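3. Objects and Surfaces

3.1 Scope of the section

The preceding section reviewed earlier work on how households and early-learning rooms store small play objects. The present section sets out the objects used in the Nercombe study, the surface on which they were placed, and the rules by which a layout was described. Results on the order in which pieces were put away are reported in Section 4.

The study deals with artificial produce: fruit and vegetables made at or near the size of the foods they represent and sold for pretend cooking, shop play and display. Sets of this kind raise a modest but persistent storage problem. The pieces vary in length and outline far more than building blocks or cards do, they roll, and they rarely come with a container that fits them. A set sold in a box is seldom returned to that box once it has been in use for some weeks. In most rooms the pieces end up in whatever open vessel stands nearest, and the shape of that vessel then governs how the set is handled from day to day.

We therefore treated the container as an object of study in its own right. Earlier accounts, including our own pilot report, described containers by volume alone. Volume predicts whether a set will fit. It says little about where the first piece goes, whether a long piece is laid flat or stood against a wall, or which pieces are left on the table until last.

3.2 The produce

The full stock held at Nercombe consists of 61 pieces, bought from Idico and from two secondhand sources in Baltport. Pieces were admitted to the stock if they represented a single fruit or vegetable, could be picked up with one hand, and had no sharp edge or detachable small part. Sliced foods joined by fabric tape, packaged groceries and cooked dishes were left out. Sliced foods separate during handling, and the question of whether two halves should be treated as one piece or two would have complicated the coding without serving the aims of the study.

Each piece was assigned to one of three shape classes. Round pieces, such as oranges and tomatoes, roll in any direction. Tapered pieces, such as carrots and pears, roll in an arc around the narrow end. Flat or irregular pieces, such as bell peppers and bunches of grapes, tend to stay where they are placed. The classes were drawn up by Ayman Nimri and applied to the whole stock by Žofie Bednárik, who worked without sight of the first assignments. Differences were confined to pieces that were round at one end and narrow at the other. These were placed in the tapered class.

Color was recorded but was not used to select pieces. It was noted in the pilot that people asked to clear a table will often begin with the brightest object, and an orange carrot on a white surface is an obvious candidate. Whether this reflects color, length or nearness cannot be settled from the pilot records, and we return to the matter in Section 4.3.

Surface texture proved more useful than we had expected. Many tapered pieces are molded with ridges or shallow rings. A ridged piece that is set down at an angle against another object is less likely to slide than a smooth one, and participants who stacked their pieces appeared to make use of this. Texture was entered in the record as ridged, dimpled or smooth.

3.3 Containers and upright parts

Containers were chosen to represent the vessels commonly found in rooms where play food is kept. The group included baskets, bins with straight walls, bowls and shallow trays. Shallow trays are of particular interest. Their low walls leave the contents in view and allow a piece to be slid in from the side, but they offer little resistance to a round piece that is released with any force. A tray with rounded walls adds a further difficulty, in that a piece placed near the wall may settle back toward the middle of the floor and disturb what is already there.

Handles and rims were recorded separately from the floor of the container. A thick rim gives a clear boundary between inside and outside, which matters for coding. It can also act as a resting place. A piece left balanced on a rim, or leaned against the outside of a wall, is neither stored nor fully on the table, and we found it necessary to give this state its own code. The code applies to any object that touches the outer wall of the container, whether or not it belongs to the produce set.

Some layouts included an upright part, such as a lid, a door or a hinged panel. An upright part narrows the space from which a container can be reached and may hide smaller pieces that lie behind it. It also offers a surface against which objects may be placed. Participants were told that upright parts could be moved if they wished. They were given no instruction on whether to move them first.

3.4 Tabletop and layouts

All layouts were placed on a white tabletop with a smooth matte surface. A plain surface was preferred to a patterned one for two reasons. The outline of each piece remains clear against it, and there are no lines or squares that might invite a participant to arrange pieces in rows. Pieces were kept at a distance of no more than 400 mm from the nearest wall of the container, so that none required a participant to stand or to walk to the other side of the table.

We prepared 10 base layouts. Each specified the container, the presence or absence of an upright part, and the classes of produce to be placed on the table. The exact identity of the pieces was allowed to vary within a class. In addition, some layouts contained an object that was not produce, usually a short length of wood or a utensil. The purpose was to learn whether participants would treat such an object as part of the set, leave it in place, or move it to a separate location. The instruction given was simply to put the food away.

A layout was described in writing before any coding took place. The description listed the container first, then any upright part, then the produce in order of nearness to the container, and finally any other object. Direction was recorded for tapered pieces only, according to the way the narrow end pointed. We adopted the writing order from the room inventory method of Yalçınkaya, with the change that containers are placed ahead of furniture.

Figure 2 gives the main terms as they apply to a shallow tray. The floor of the tray is clear of produce, the panel is upright behind it, and a carrot lies diagonally on the table to the right of the panel. The wooden stick against the outer wall takes the resting code set out in Section 3.3.

Figure 2. Artificial produce on a white tabletop with a large cream-colored plastic tray. The raised rim, the rounded handle on the right side and the hinged panel are recorded as separate parts.
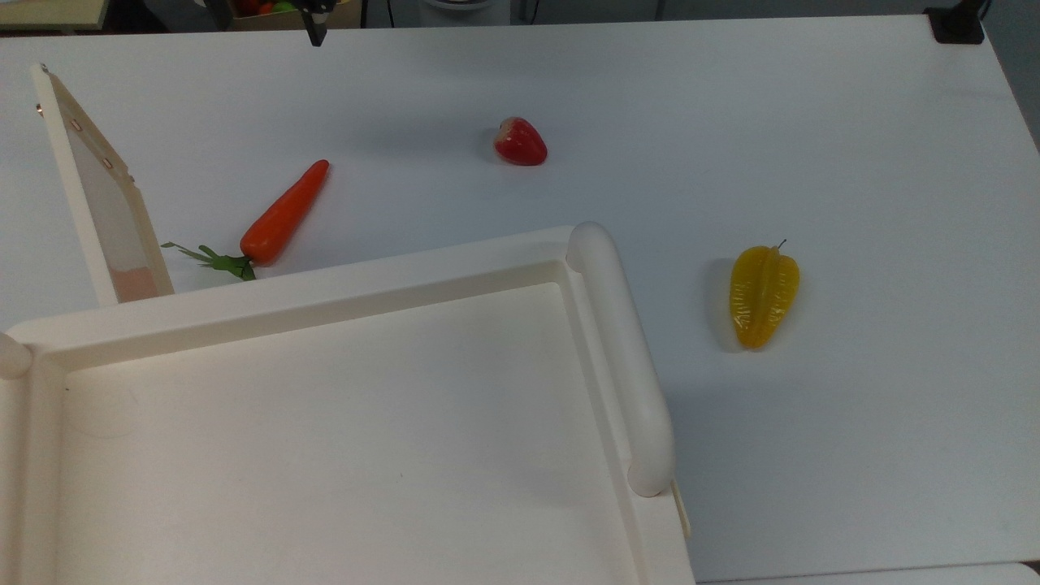 3.5 Coding of put-away records

The study produced 693 put-away records. A record begins when the first object on the table is touched and ends when the participant indicates that the task is complete. Each movement of an object was coded by its starting place, its end place and the shape class of the piece. A piece that was lifted and set down again in the same spot was coded as handled but not moved.

Four end places were allowed: the floor of the container, on top of another piece, resting on or against a wall or rim, and the table. Movements of the container itself were coded on a separate line. These included turning a tray so that its handle faced the participant, as well as drawing it closer to the edge of the table.

Records in which a piece fell from the table were kept. The fall was coded as an event, and the later return of the piece was treated as a new movement from an outside starting place. Records were set aside only where the container had been placed in a position that did not match the written description.

Objects other than produce were coded under the same rules but are reported separately in Section 4.4. Pooling them with the produce would have made the tapered class appear to be stored later than it was, as long objects of every kind tended to be left until the end.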